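The Bread Bin Standard

Storage unit, tabletop, rounded top. One knob. The inventory listed it under kitchen, with a question mark, and the question mark had been typed over twice.

I was in my second November at Plirard, which stored the contents of dead people's houses until someone decided what to do with them. The building held 2,919 lots. A lot could be a wardrobe or it could be a button tin. My job was to open each one, write down what was in it, close it, and assign a code. The codes came from the Seneviratne list, which ran to 26 categories and had no category for things that were partly one thing and partly another.

The procedure was as follows. Cover the table with white paper. Place the lot at the far side. Record the outside first, then the inside, then anything loose. Do not tidy. If the contents are folded, record them as folded. If they are crumpled, record them as crumpled. Condition at opening is condition of record.

I liked the procedure. Before Plirard I had worked at Jekon, a claims office, where people told me what their things had been worth. The lots told me nothing and I was paid the same.

The house on Stukix Road came in as a block. It took up more than a full bay. The owner had lived there alone and had kept labels on most things. The labels were in pencil, on strips of gummed paper, and they gave a purpose in one or two words. On a kitchen drawer: string, short. On a biscuit tin: keys, unknown. On the back of a mirror: hall. I copied each label into the remarks field. By the end of the first week the remarks field read like half a telephone call.

Three lots from that house had no label. The first was a ladder. The second was a lamp with the cord cut off at the base, and I coded it as lighting, incomplete. The third was the container.

I put off the container for two days. This was allowed. Lots could be taken in any order within a block, provided the block was finished by the end of the month. I did the linens, which were dull and took a long time. I did the cookware. I did a box of instruction manuals for appliances that had not come in with the house, and I checked the intake sheet to make sure, and they had not.

On the third morning I laid new paper. The old sheet had a ring on it from a paint can. I smoothed the new one from the middle outward and left the wood showing on all four sides, so that the edge of the paper could be checked against the edge of the table. An object set down on a crooked sheet looks crooked in the record for as long as the record is kept.

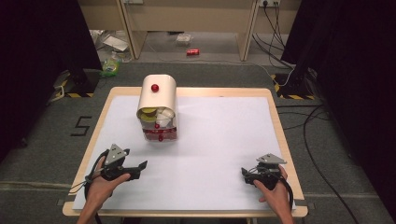

I started with the outside. Shell, cream-white, curved. Knob, red, glossy, centered on top. Base, red, translucent, with small red shapes behind it. I wrote that the front was open. The form asked whether it was open by design or by damage, and I left that line blank.

Then the inside. Yellow, folded, upper left. White, crumpled, right. I wrote the words in that order and stopped. The next field was purpose, and purpose was required. The system would not save the entry without it.

I looked through the Seneviratne list from the top. Kitchen was possible. Bathroom was possible. Toys and games was possible, and so was office, if the office had belonged to a certain kind of person. I read the remarks from the rest of the house again for some hint of a gap, a label that had come loose and been stuck to the wrong thing. String, short. Keys, unknown. Hall. Each was where it should have been.

It occurred to me that the owner had come to the same field and had the same difficulty. There would have been a strip of gummed paper cut to size and a pencil. It might have taken an evening. Then the strip went back in the drawer, and the container went on being used for whatever it was used for.

I checked the drawer inventory. Lot 2 of the kitchen block, remarks: gummed paper, one strip, cut, blank.

I had written that myself the week before.

In the purpose field I typed a single space. The system accepted it. I closed the entry, carried the container to the bay, and put it on the shelf between the ladder and the lamp. Then I went back for the paper, which was clean enough to use again.

Last updated: November 30, 2021

Filed under: Short fiction, Work, Houses

Recent stories
The Weighbridge
Instructions for the Lower Valve
Eleven Coats of Gray
A Survey of the North Stairs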